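June 27, 2020

Gripper day! I've been itching to get back to the towel job ever since the Plerkora fingers came, and this morning I finally had the bench at Hokodstead to myself until lunch. The plan was to run the bare fingers against the taped ones, same arm, same controller, same green cloth, and see which made the better job of picking up an edge.

Bare plastic is hopeless on terry. It skates. I gave it 43 goes and stopped writing down the misses. So on went the blue tape, plenty of it, and grey fuzzy pads on the tips.

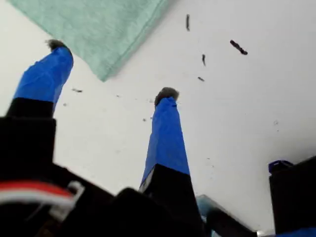 Mervyn Hollis wrote back within minutes to say I was wasting good tape, that grip on cloth is all in how slowly you close, and that I should drop the speed from 600 to 350 before I touched the fingers again. Fair point, and I did try it. Slower is lovely to watch – the fabric gathers up instead of shooting away – but slow and bare still lost to quick and taped, so I'm claiming that one.

The Lambert controller is the real treat. You change one number, press go, and the thing simply does it. After the old box that feels like cheating. I did 107 pinches all told and only had to restart once, when I caught the cable with my sleeve. 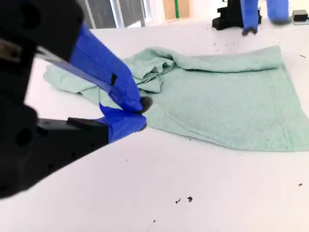
2 min read

Black rubbery tips next to grey fuzzy ones, then. I like the rubber for pressing down and the fuzz for sliding under, and I keep wondering about one of each. Must ask Brenda Ashworth if she has any of the thin felt left.

Still to do: wipe the table (bits everywhere), new tape for the second gripper, and work out why the camera view lags when both are moving. I want a whole fold by August. Home late, soup, far too excited to sleep.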